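Plernemari

Plernemari is a two-finger robot gripper designed for handling thin, flexible items such as folded cloth, paper sleeves and plastic bags. It was built by Aurel Cozma and Kendra Beaulieu at Beaudoin, a shared workshop, and is driven by a Candero servo controller. Plans for the second version were released on January 27, 2020.

Background

Cozma had earlier built a suction gripper for the same arm. It held flat card well but lost its seal on woven material, and the pump was too loud for use in a room shared with other members. Beaulieu proposed a pinch design with soft fingertips and no air supply. The first version used one moving finger closing against a fixed plate. It was dropped in April of the previous year after the plate repeatedly creased the material on approach.

Construction

The body consists of two printed side plates joined by four steel spacers. Both fingers are driven by a single servo through a pair of meshed gears, so that they close at equal speed toward the center line. Maximum opening is 49 mm. Each finger ends in a replaceable tip of cast silicone, poured in a two-part mold and left to cure overnight. Tips cast in the harder of the two grades tested wore longer but slipped on paper.
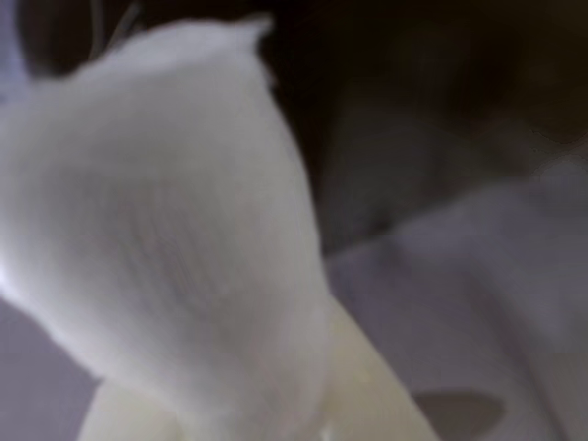
The finger links are fastened with M3 screws and run on plain bushings. Ball bearings were tried and gave no measurable gain. The wiring leaves the body at the rear and is tied to the forearm with enough slack for a full turn of the wrist. The gripper attaches to the arm by a Flemitz quick-change plate, which adds 18 mm to the overall length.

Control

The controller reads servo current 22 times per second. Closing stops when the current rises above a set threshold, after which the position is held at reduced power. Jaxon Melnyk wrote the original control program. Raymonde Leclerc later replaced the fixed threshold with one that depends on opening width, as friction in the gears varies over the range of travel. Settings are stored in a plain text file and read at startup.

Testing

Brittany MacDonald ran an endurance test of 4000 open and close cycles on the second version. The gears showed light wear and were kept in service. One tip tore at the base, where the silicone meets the printed core. The core was then given a wider flange, and the mold was recut to match.

Known limitations

The gripper has no sensor in the fingertips and cannot tell one layer of cloth from two. Very light items may be released late if they cling to the silicone. The threshold must be set again whenever the tips are changed.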